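Sorting building blocks by colour: separate bins or one big box?

Posted in Home and Storage > Toys and Games
Asked by Tumelo Cele

We run a small after-school club in a church hall and we have inherited a large amount of plain building blocks, all one shape, in different colours. My guess is 2000 or so, I haven't been through them all. At the moment they live in one deep plastic crate and the younger ones tip the whole thing out to find the colour they want. Tidying up takes 15 minutes and half of it is me.

I have started trying small rectangular bins pushed up against each other on the table, one colour in each. I only had odd bins to hand so the colours of the bins don't match what goes in them. Orange blocks are in a black bin, lime green in a white one and red in a yellow one.
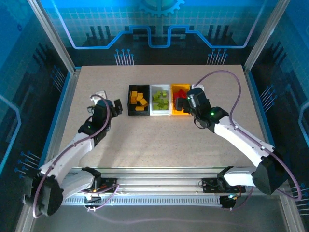 What I can't decide is whether to carry on like this for all the colours or give up and go back to the crate. The bins take up table space and they have to be put away in a cupboard at six o'clock when the hall is let to someone else. I also wonder if the bins ought to be the same colour as the blocks. One of the parents said the children would find it confusing otherwise. They are aged four to nine.

Budget is small. Is there a way of doing this that doesn't mean buying a whole new set of tubs?

Posted by pedby_mum

Keep the bins. We did this at our playgroup and went through the same argument.

Matching the bin to the block sounds sensible but it makes the blocks harder to see. Red in a red tub looks like an empty tub from across the room. A dark bin is good for anything bright, and white is good for most things except white and pale yellow. If you are worried about the little ones, put one block in each bin before you start and tell them to find its friends. They don't look at the bin at all after that.

For putting away, get a shallow tray that the bins sit in side by side. Mine is an old Floltari drawer from a broken bedroom unit. You lift the tray and all the bins go into the cupboard together. Measure the cupboard first. I had to saw 2 cm off ours.

Don't fill them to the top. If there's a gap under the rim you can carry them without losing any, and small hands can get in. When a bin is full the extra goes in a bag on the high shelf and you top up from there every few weeks.

Posted by R. Butkienė

I would use fewer blocks. 50 of each colour on the table is plenty for a group of children that age and the rest can stay in the crate under the stage or wherever you have room. Most of the tipping out is because there is too much in one place.

To your other point, you don't need to buy tubs. Ask at a takeaway or a garden centre, they throw out rectangular ones all the time. Wash them well and check for sharp corners. If you do buy, the Drallero ones stack with the blocks inside, but the lids are stiff and the four-year-olds won't manage them. Leave the lids at home.

If the bins slide apart when the children reach in, put a strip of non-slip drawer liner underneath, or two bulldog clips where the rims meet. Clips are quicker but they get pinched for other things.

Posted by garagedoor77

just use the crate. kids mix them up again in five mins whatever you do. mine are all in a duvet cover, you lay it flat to play on and pull the corners up at the end

Reply from Tumelo Cele

Thanks all. I measured the cupboard and a tray would fit if I take the lower shelf out, so I'm going to try that with the smaller number of blocks and keep the rest in the crate until July. The duvet cover is a good idea for the big floor bricks, I'll ask if anyone has an old one.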